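Home | News | Arts | Books | Obituaries | Subscribe

Novelist Returns to Rurville With a Book About Rurville

February | By Rochelle Begay, Arts Desk

Arben Grgić will read from his fourth novel, "The Jestier Ledger," at 7 p.m. in the Rurville library's upstairs reading room, where he once had his borrowing card suspended over a history of canals.
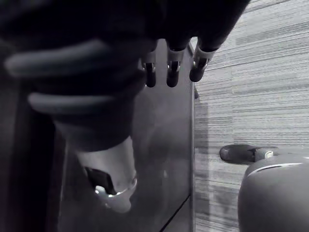 A town that may recognize itself

The novel follows 29 years in the life of Cheung & Daughter, a failing print shop in a river town called Sivthorpe. Sivthorpe has a crooked clock, a long feud over parking behind the bakery and a mayor who writes poetry. Rurville has two of the three, and Grgić says he will not be taking questions on the mayor.

"Everything is made up except the rain," he said by phone.

Grgić spent nearly a decade on the manuscript, which at one stage ran to four narrators and a chapter told by the river. His editor cut the river. She also asked him to lose the 23-page account of a paper delivery, and he agreed to trim it to 22, a compromise both sides describe as painful.

His earlier books were set in places he had never visited, and reviewers praised their sense of place. For this one he rented a room over the hardware store and walked to the bridge every morning with a notebook. Several residents took him for a surveyor. One asked him to do something about her fence line, and the fence is now in chapter six.

The reading is free. Seating is limited to 100, a figure the library has not had to enforce since the tax workshop. Copies will be on sale at the door, and the author will sign them in what he calls his legible hand. Coffee will be served downstairs, well away from the carpet.

Contact the Arts Desk | Copyright, all rights reserved | Back to top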